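December 3, 2021

Up at ten to six, dark and raining. Bread was stale so I had porridge. The boiler came on by itself this morning, first time this week, and I left it alone.

Did the allotment accounts before anything else, as I had promised myself. We have spent 108 pounds on the plot since October, most of it on the new water butt and the timber for the raised beds. Seed order still to go in. I want the same broad beans as last year and a different leek — the last lot bolted, and the ones that didn't were thin as pencils. Garlic is in, two rows, and the shoots are showing at the shed end only.

Walked up at nine when the rain eased. The bottom path is under water again by the gate. Dug over the bed where the potatoes were and found enough small ones for a supper. Trefor Gronow was there burning his old raspberry canes and we stood by his fire for a bit. He thinks the rents are going up by six pounds in the new year. He has had his plot so long he remembers paying for it in coins. He gave me a bag of leaf mould and I owe him a jar of the chutney.

Home by twelve. Soup. Rang the dentist and was put on hold, gave up, rang again, got a date.
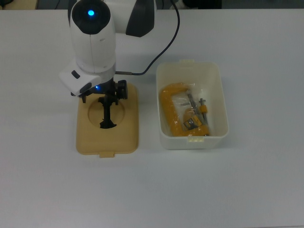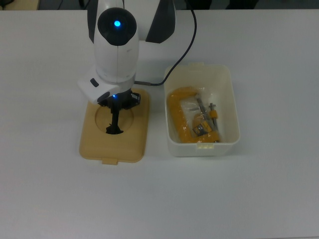

White arm and black gripper over the white table, both times.

Afternoon went on the shed roof, or on reading about it. The felt has gone along the ridge and there is a brown stain down the inside of the back wall. I can patch it for some 50 pounds if I do it myself. Mellimon had the heavier felt in stock but only in green, and the nails are extra. I wrote the measurements on the back of an envelope and then lost the envelope, so I shall have to go up with the tape again.

Wrote to my sister. Told her about the garlic and the dentist and asked what she wants doing about Christmas. She will say she doesn't mind, and then she will mind.

Potatoes for supper, boiled, with butter and the last of the kale. A few had slug holes but they cut out all right. Kept the peelings for the compost bin, which wants turning — it has gone slimy on top and needs some torn cardboard in it.

Rain back at seven and heavy by eight. Put the bucket under the landing window. Read two chapters and couldn't say much about either of them. Tomorrow the tape measure, the chutney for Trefor, and the library book if it stays dry.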